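About the Brumska College Foundation

The Brumska College Foundation raises, invests and distributes gifts for students at Brumska College. We are a registered charity, separate from the college itself, with our own board and our own accounts. Our office is on the ground floor of Gendevier Hall, beside the registrar.

What we do

Most of our work is paying out bursaries and scholarships. A bursary is based on financial need. A scholarship is based on marks, or on something the donor has asked us to look for, such as an interest in a trade or a home address in a certain part of the district. Students apply for both on one form, and our awards staff match each applicant to every fund they qualify for.

We also look after gifts made to departments. These pay for library books, tools, travel to competitions and repairs that fall outside the college's operating budget. A department head can ask to draw on a fund at any time of year. Requests over the set limit go to the full board, which can take a few weeks.

How we started

The foundation grew out of a loan fund run by the college's evening program. Working students could borrow the price of their textbooks and pay it back over the winter. When the Calvo family left part of their farm to the college, the loan fund had no legal means of holding land, so a foundation was set up to receive it. The land was later sold, and the money became the Calvo Endowment, still our largest fund.

The textbook loans carried on beside it for some years and were then turned into grants. Former students still send us cheques marked "book loan", and we put these toward the same purpose.

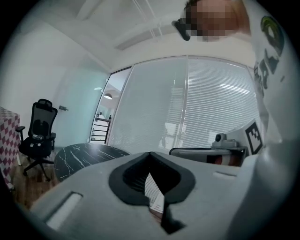

Our second large fund, the Girent Fund, came from a group of graduates of the nursing program who wanted to help students in their final placement. Placements are unpaid and often a long drive from campus. The fund covers fuel, rent and child care, and it is open to students in any program with a required placement.

How your gift is used

You can give to a named fund or leave the choice to us. Gifts without a named purpose go to general bursaries in the year we receive them. Gifts to an endowment are invested, and we spend only a portion of the return each year – the original amount stays in place. Our spending rate is set by the board every December and published with the annual report.

Monthly giving can be set up by bank withdrawal or credit card and stopped whenever you like. We issue one tax receipt for the year's monthly gifts, and a separate receipt for each single gift of $2 or more.

If you are thinking of starting a new fund, please talk to us before you settle on the terms. Very narrow conditions can leave a fund sitting unused for years, and changing them later is slow. We will send you a draft agreement and give you 90 days to go over it with your family or your lawyer.

Gifts in wills

Many of our donors have chosen to leave something to the foundation in their will. It can be a fixed sum, a share of what remains after other gifts, shares in a company, or the proceeds of a life insurance policy. We can supply wording for your lawyer, but we do not draw up wills or give legal or tax advice.

You do not have to tell us about a gift in your will. If you do, we keep it private unless you ask otherwise, and you are free to change your mind. Estate gifts have ranged from $200 to the sale of a house, and all of them are recorded in the donor book kept at our front counter.

Privacy

We keep your name, contact details and giving history so that we can issue receipts and report back to you. We do not sell or trade our donor list. If you want fewer mailings, or none, tell us and we will change your record.

Visiting and contact

The office is open on weekday mornings during term and by appointment in summer. Visitor parking is behind Gendevier Hall – ask at the counter for a permit. Donation forms, fund agreements and past annual reports are available there in print, and we can mail copies on request.

Page last reviewed March 2024.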